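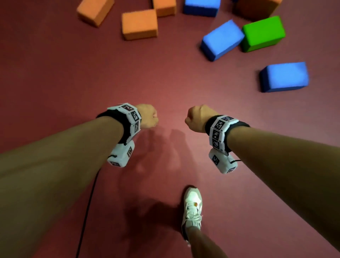
Irja Laaksonen wrote:
I'd leave the carpet down for at least a full winter before you decide anything. We ripped ours out the first weekend in the house and I spent that whole January in two pairs of socks, swearing at my husband.

Re: Keep the rose carpet or go for the wood underneath?

plumbline_pete wrote:
Disagree with Irja, sorry. Pull up a corner in a closet and look. If there's decent oak under there you're sitting on money. If it's plywood, fine, keep the carpet and quit worrying. You can't plan anything until you know which one you've got.

mauvehouse (original poster) wrote:
Ok so I did the closet corner last night with a pair of pliers and a flashlight in my teeth. It's wood! Narrow boards, kind of orangey, with black staining in one spot along the outside wall. The pad under the carpet has turned to crumbs and it's stuck to the finish in a waffle pattern. I got one quote already, from Dronow Floors over in Bokholm, and they want $1,724 to sand and finish just that one room. That doesn't include tearing out the carpet or hauling it off. Is that nuts? I've never bought a floor before.

hen_and_chicks wrote:
Not nuts where I live. Did they say how many coats? And is it oil or water based? My sister got a great price once and then found out great price meant one coat, and it wore through by the kitchen door before the next summer.

mauvehouse wrote:
Quote says "finish, satin" and that's all it says. I'll ask. This is why I come here, I would never have thought of coats.

Jummai Idahosa wrote:
Can I stick up for the carpet for a minute? I grew up in Flornstead in a house with wall to wall in almost exactly that color, and my mom still has it. Everybody laughed at it in 2005 and now my niece thinks it's the best thing in the house. If it's wool you may have something better than whatever you'd replace it with. Snip a little fuzz from the closet and (carefully, over the sink!!) put a match to it. Wool smells like burnt hair and crumbles to ash. Nylon melts into a hard bead.

plumbline_pete wrote:
Wool or not, the pad is dust. You can't vacuum a dead pad. Every step you take you're grinding grit into the finish you'll be paying somebody to sand off.

Jummai Idahosa wrote:
So replace the pad, Pete. An installer can pull the carpet back, swap the pad, and stretch it back down. I had it done on my stairs and the upstairs hall. It was a morning's work and it felt like walking on a new carpet.

plumbline_pete wrote:
Stretching old carpet is a gamble. The backing gets brittle. I've seen one split right down a seam on the second kick of the knee kicker, and then you've paid for a pad and you still need a floor.

Irja Laaksonen wrote:
He's right about the backing, I'll give him that. Bend a corner backward and listen. If it crackles, leave it alone or take it out, but don't try to stretch it.

mauvehouse wrote:
Reporting back. I burned the fuzz and it made a bead, so nylon. No crackle though! Also called Dronow and it's two coats, water based, and they'd want us out of the room for six days. That's kind of the sticking point – there isn't a good place to put everything from in there, and my downstairs tenant works nights and sleeps until the afternoon. I feel bad about a sander running over her head.

hen_and_chicks wrote:
Oh wait, you have somebody living underneath? That changes my whole answer. Keep the carpet. Bare wood over a bedroom is a drum. I lived under one, and I knew when the guy upstairs got up for water and which shoes he'd picked.

plumbline_pete wrote:
Big rug with a felt pad fixes that.

hen_and_chicks wrote:
It helps. It doesn't fix it. Rugs don't go to the wall, and the walking always seems to happen where the rug isn't.

Jummai Idahosa wrote:
Agree with hen. Also talk to the tenant before you spend a dime. She may have opinions.

saltbox_sal wrote:
Can I ask a cleaning question in here instead of starting a new thread? I've got a similar dusty pink and it shows traffic lanes in a darker shade, especially in front of the couch. I tried Seol powder, left it overnight, and all I got was a vacuum that smells like lavender. Is it dirt or is the pile just crushed?

Irja Laaksonen wrote:
Sal, wet a white rag with warm water and rub the dark part. If the rag comes up gray you have dirt, so rent an extractor and go easy on the soap (then go over it again with plain water, most people skip that). Rag stays clean, the fibers are worn and they'll always catch the light differently. You can move the couch over it, that's what I did in the den.

saltbox_sal wrote:
Gray. So gray. Thank you, I'm a little ashamed.

mauvehouse wrote:
Update 9/23/23: I talked to my tenant over coffee and she asked me, very politely, to please not take the carpet out. So it stays for now. I've got an installer coming to look at the pad and I'm going to ask him about that black stain while the corner's up. Pete, I know. I promise I'll post pictures of the oak if I ever get to it.

plumbline_pete wrote:
It's your house. Find out where that stain came from though. Outside wall, I'd be checking the window above it before the pad guy gets there.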